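Community Storyteller (part-time), Clongate Welcome Network

Clongate Welcome Network supports refugee and newly arrived families in Clongate and Prarkora. We are looking for a community storyteller to record and publish first-hand accounts from the people we work with.

The position is 19 hours a week on a 2-year contract. You will interview families, write articles of up to 800 words for our website and neighbourhood newsletter, and run a monthly writing group for school-aged children. Last year 953 people used our services, and many have asked for a way to tell their own stories. 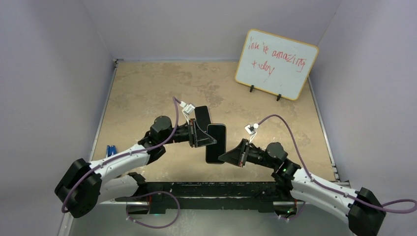 Applicants need experience in interviewing or community journalism, and must be comfortable working with people who have been through trauma. A second language is an advantage but not required. You will also need a current Working with Children Check.

The role is based at our Selten Street office, with some evening work. Travel costs between centres are covered.

To apply, send a resume and two writing samples to the Okonkwo Room, Clongate Library, or hand them in at the front desk before 5 pm. Applications close at the end of March.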